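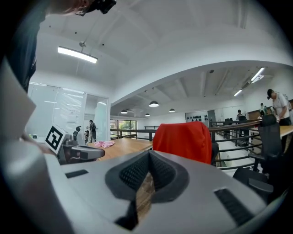

책상 위 분홍색 천. 뒤쪽은 빨간 천을 씌운 의자와 난간.

3월, 오전. 위층 작업 공간 정리 기록. Trerbridge 건 자재가 들어오기 전에 책상과 의자 위치를 다시 잡는 작업.

책상
- 상판은 목재. 물걸레 금지, 마른 천으로만 닦을 것. 지난번 물자국이 남은 자리는 오일을 얇게 한 번 더 먹이기로 함.
- 분홍색 천은 상판 닦기 전용. 다 쓰면 펴서 걸어 둔다. 뭉쳐 두면 먼지가 접힌 면에 몰려서 다음 사람이 상판에 도로 묻힌다.
- 책상과 난간 사이 통로는 최소 폭을 아직 정하지 못함. Upadhyay 쪽 배치안에는 수치가 빠져 있어 문의 중.

의자
- 빨간 커버는 Skoltska 제품. 세탁 주기는 300시간 사용 기준으로 잡았으나 사용 시간을 적는 사람이 없어 월 1회로 변경.
- 검은 사무용 의자는 커버 없이 사용. 등받이 조절 레버가 뻑뻑한 것이 있음. 윤활 후에도 같으면 부품 신청.
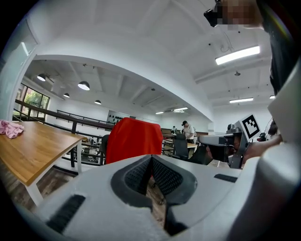 난간 쪽으로 의자를 너무 붙이면 등받이가 가로대에 닿는다. 도장이 벗겨지면 보수가 번거로우니 의자는 사용 후 책상 쪽으로 밀어 넣을 것. 난간에 천이나 겉옷을 걸지 않는다. 아래층에 떨어진 적이 있음.

바닥은 마른 밀대로 한 번. 책상 다리 주변은 밀대가 잘 안 들어가서 손걸레로 따로 닦음. 바퀴 자국은 중성세제를 희석해 부분만 문지르고 바로 닦아 내면 대부분 지워진다. 원액을 쓰면 광이 죽는다.

창가 쪽은 오후에 빛이 세다. 상판 색이 한쪽만 변할 수 있으므로 분기마다 책상 방향을 바꾸자는 의견이 나왔고, 배치가 확정된 뒤에 다시 보기로 함.

남은 일
- Tidthorpe에 상판용 오일 견적 요청. 규격 번호 108, 지난번과 같은 것.
- 의자 바퀴 9개 교체분 주문. 연질로.
- 밀대 걸레 여분 확인.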